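Pocket angles, part two

14 comments | 3 shares

Quick one, writing this between runs. Still on the CPU placement problem, still on the old desktop board because I refuse to practice on anything I'd have to pay for. Last post was all about the policy side. This one is the boring side, where the data comes from and why I think we had it wrong since August.

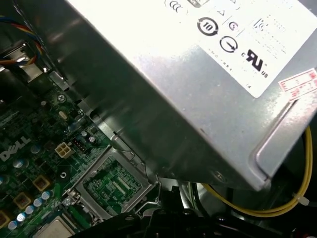
by Solveig Söderlund
March 26, 2022
Filed under: assembly, Skellia

So. The Skellia setup learns the whole thing from wrist views plus gripper state, no force sensor. Pick the chip out of a pocket in the tray, carry it, set it in the socket. Up to now we collected every demo inside the actual PC case. Slow, cramped, and the power supply hangs over half of what you want to reach. We got 270 demos out of it and a policy that was fine on the carry and terrible on the last bit.

New idea (Jemitz's, not mine, credit where due): train the last bit on the printed fixture only. Pocket, chip, walls, nothing else. Then mix in a handful from the real case at the end.

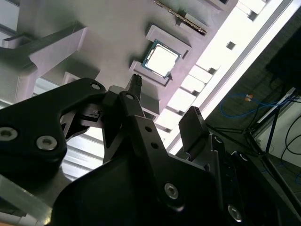

Start pose gets jittered every time, and the tilt too. The tilt is what matters I think. With a fixed tilt the policy just memorizes one approach and then freezes up when the chip sits a hair crooked in the fingers. Which it always does, with that skinny finger on one side and the fat block on the other. Grip is never quite symetric.

Numbers, such as they are. 20 trials each on the fixture. Old policy, 8 seated. New one, almost 20, I'm still arguing with Zalewska over whether one of them counts because it went in and then I bumped the table. Small sample, I know, I know. Real case comes next and I expect it to be uglier.

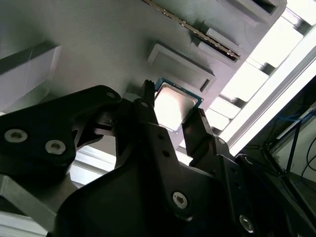 Still to do

- rerun with the lights down, the glare on the metal bugs me
- 8 real-case demos vs none, see if the mixing does anything at all
- memory module next, same recipe, the slot is already in the tray
- send Savska the logs, she asked twice, sorry
- fix the plot lables before anyone sees them

More when the real case runs are done.

Share this post (3) | 14 comments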